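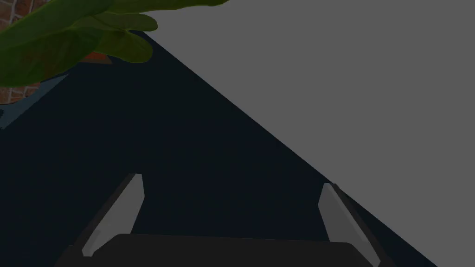
Student Projects / Game Studies

One Table, Four Players, No Manual: Restoring the Skirby

2024-09-23

Our department owns a pinball machine called Skasovell, built by Skirby and last played, judging by the gum, by people who now have mortgages. For our spring project we proposed to get it running and write down how the rules work. The department approved this quickly, which should have worried us.

Vidmar, the parts dealer, still sells flipper coils for it. They do not sell the manual. We worked out the scoring by playing 57 games with a notebook on the glass, and then again without it, after we found out that it hid the left ramp.

The main finding is that the skill shot pays 3,000 points and the much harder center loop pays the same. We checked the switch, the wiring and our own arithmetic. The designers seem to have meant it. Nearly every player we watched gave up on the loop by ball 2 and never went back.

The four-player mode works, except that player 4 inherits whatever bonus player 3 left behind. We traced this to a relay that sticks. We cleaned it in June and it stuck again, so the report treats it as a house rule.

Scores were logged in Panodari, a spreadsheet tool that insisted on turning the high ones into dates. Anyone continuing the project should format the columns first and order spare rubber rings early. The right outlane is still unfair and we have left it alone.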